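Cleansing balm

A cleansing balm is a solid, oil-based face cleanser that you scoop out of a jar, rub over dry skin and then rinse or wipe away. I've kept this entry going for the Demulwood skincare pages since January, and I'll admit up front that I'm a fan, so read it with that in mind (edits welcome, especially from people who can't stand the stuff!).

What's in it

Most balms are an oil or a mix of oils, something waxy to hold it firm, and an emulsifier. The oils are usually sunflower, grapeseed or one of the light esters that feel less greasy than they sound. The wax can be beeswax, candelilla or a synthetic polyethylene, and the synthetic is what gives a lot of balms that sherbet texture. The emulsifier is the part I care about most. With it, the balm turns milky when water touches it and slides off. Without it you need a washcloth, and you need to mean it.

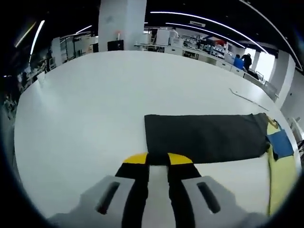 Older cold creams worked on much the same idea, with mineral oil, beeswax, borax and water beaten together. People still use them and people still love them, though they're softer and wetter than a balm and they tend to leave more behind.

How it's used

Dry hands, dry face. I take a piece the size of a large blueberry and warm it between my palms until it goes to oil, then work it over my cheeks and forehead first and leave the eyes for last. Sunscreen and long-wear foundation loosen quickly; waterproof mascara takes a bit more patience. Then a splash of lukewarm water, another little massage while it goes cloudy, and rinse. Plenty of people follow up with a gel or foam cleanser, the so-called double cleanse. I do it on makeup days and skip it the rest of the week.

Do use the little spatula if your jar comes with one – or wash your hands first, at least. Water in the jar is bad news for the texture, and in a formula with no preservative it's bad news generally.

Who gets along with it

Dry and mature skin, usually very happily. Oily skin is more of an argument. Danai Fragkou, who edits the acne entries here, breaks out from anything heavy in coconut oil and has told me so many times, while Chinyere Ojo has oilier skin than either of us and finishes a jar every couple of months without a bump. Fragrance matters too, and essential oils around the eyes can sting like mad. If you wear contacts, take them out beforehand or you'll be looking through fog for an hour.

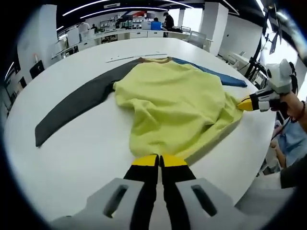

Sweatshirt with a yellow-green body, one dark gray sleeve and one blue.

Balms we've tried

The reader poll on our talk page drew 133 replies, and 87 of those came from people who prefer an emulsifying balm. The plain Mellor balm got the most mentions. It's unscented, fairly hard in winter and rinses clean. Kavex makes a softer one that smells of oranges, which Trevor Cropper adores and I find a bit much before bed.

Storage

Keep it cool and keep the lid on. A balm that has melted in a hot car and set again may turn grainy – it's usually the butters crystallizing, and it's harmless if it still smells right. A crayon or old-nut smell means the oils have gone rancid, so throw it out.

See also: Cold cream, Micellar water, Oil cleansing, Washcloths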